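Rerix box-folding kit: anyone kept theirs?

Claseo are offering us the Rerix arm with yellow fingers on a 30-day trial, then £3,000 to keep it. The sales page says it folds "any standard blank". Has anyone here run one on plain brown card for more than a demo?

Posted by jaeinma, December 2022

Reply from packbench_diane
We had one from August. It managed 1,392 boxes before I sent it back. Big flaps, fine. Small tabs, I was forever going over to finish them by hand. At that price I want to sit down.

Reply from recep_s
Disagree with Diane. Ours has been all right, but you have to put the blank down square and leave the fingers room either side. Mine at the start of a fold, tab sticking out on the right:

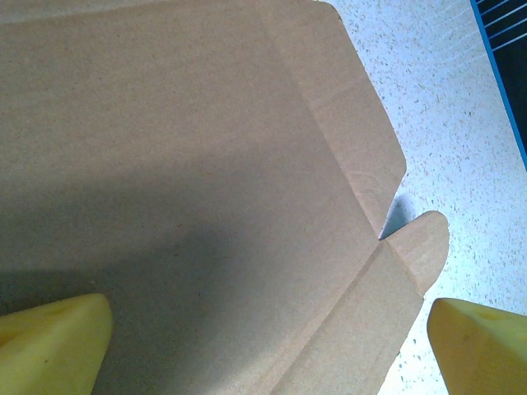
Reply from packbench_diane
And there's my trouble, Recep. Card is already up off the worktop at that notch. Does it get the tab in every time? Who lays the blank down?

Reply from recep_s
I lay it down, yes. No, not every time. I never said it was magic.

Reply from nazmiye_k
So you're paying three grand to stand next to it? Ask Claseo what "standard" means, in writing. They wouldn't tell me.

Reply from jaeinma
Asked. They sent me the brochure again. I'll take the trial but I'm not signing for the rest yet.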